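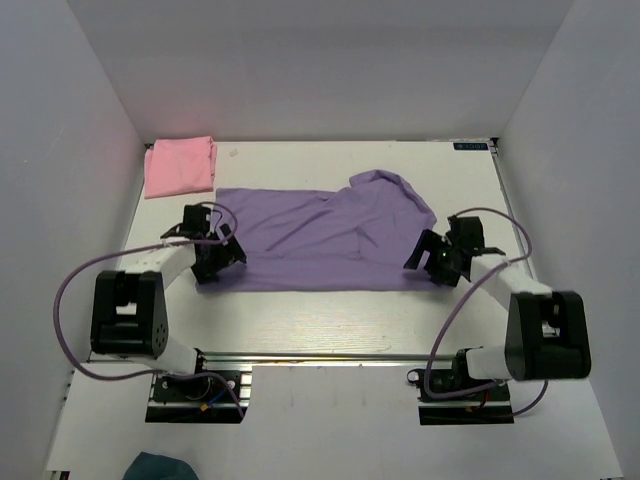 3 min read

Filed under: Club IT > League Table & Results > Closed tickets

Ticket 958: League table shows wrong goal difference after abandoned match

Opened by: Marleny Agudelo, fixtures secretary
Assigned to: Ingeborg Gisler
Priority: Medium
Status: Closed

Problem as reported
The table on the club site has Stismont in third on goal difference. They should be fourth, behind Rainer. Points are correct for every team. The printed table from the league has the right order. I cleared the browser cache and checked on my phone, same result.

Log

9:40 a.m. Confirmed. Stismont's goal difference on our site is two better than on the league sheet. Wins, draws and losses all match. Exported the season's results, 400 rows including the reserve division, and started with the Stismont home games.

10:15 a.m. Home games fine. Found the problem in the away games. The February match at Vokia was abandoned at half time with Stismont leading 2-0 (floodlight failure) and replayed three weeks later. The replay ended 1-1. Both matches are in the results database.

10:30 a.m. The abandoned match has status "ABD", which gives no points, so the points column is right. The goals columns don't look at status at all. They add up every row that has a score in it. That puts two extra goals in Stismont's "for" column and two in Vokia's "against" column. Vokia's goal difference is wrong too, but they are far enough adrift at the bottom that their position didn't change.

10:50 a.m. Tried blanking the score on the abandoned match. The table corrected itself, but the match report page then showed an error where the half-time score should be. Put the score back.
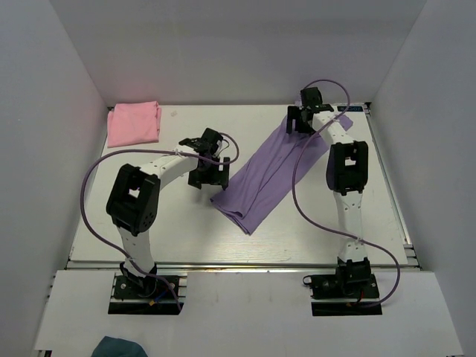 11:20 a.m. Changed the goals query to skip any row with status ABD or VOID, the same rule the points query already uses. Rebuilt the table on the test site. Rainer third, Stismont fourth. Match report page still loads.

11:45 a.m. Top scorers list has the same fault. The Stismont striker was credited with both goals from the abandoned game. The league doesn't count those, so I applied the same filter there. Marleny, please check his total against your sheet before I push this live.

1:10 p.m. Marleny confirms the total and the full table. Pushed to live site.

1:25 p.m. Drako's page was still showing the old table in the sidebar. The sidebar keeps its own copy and refreshes overnight. Refreshed it by hand. Closing.

Comments (3)

rainer_supporter
Thanks for fixing this. I was sure we were third.

Marleny Agudelo
Does last season's archive need the same change? We had a voided game against Drako.

Ingeborg Gisler
Yes, it uses the old query. I've opened a separate ticket for it.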